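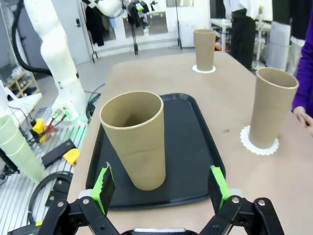 The gripper at an upright tube on the tray at Avedby's test room. Photo: Nima Ansari

Avedby has paused tray-loading trials on its tabletop arms after a gripper failed to open on command and pulled a tray toward the table edge. No injuries were reported.

The fault occurred in December during a placing task, in which an arm moves light upright containers between doilies and a shared tray. According to the incident note, the controller logged the fingers as open while they were still closed on the container wall. The arm then began its retreat at normal speed and was halted by hand 900 milliseconds later.

Zofia Jabłońska, who leads testing, traced the error to a position sensor in the finger drive. The sensor reported the commanded width instead of the measured one after a restart. The same fault was reproduced on 2 of 5 grippers from the same delivery.
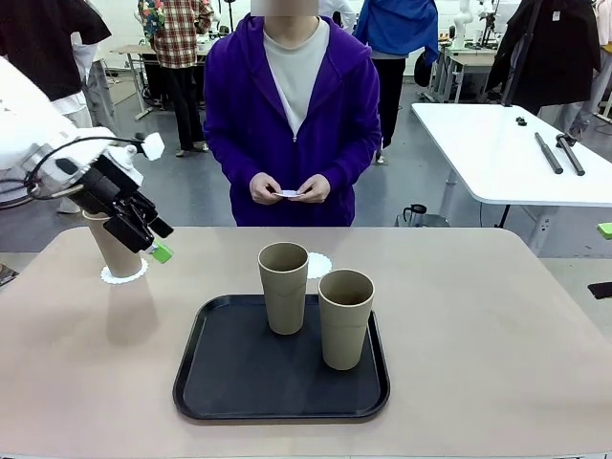 The supplier, Stemevel, has issued revised firmware that compares motor current with finger position before the arm is allowed to leave. If the values disagree, the arm holds still and waits for an operator to clear the stop.

Until the revision is checked, placing runs are limited to reduced speed, with one operator assigned to the stop button. Hendrik Van der Linden of Stemevel said the affected sensors will be replaced under warranty. Avedby has not set a date for resuming full-speed trials.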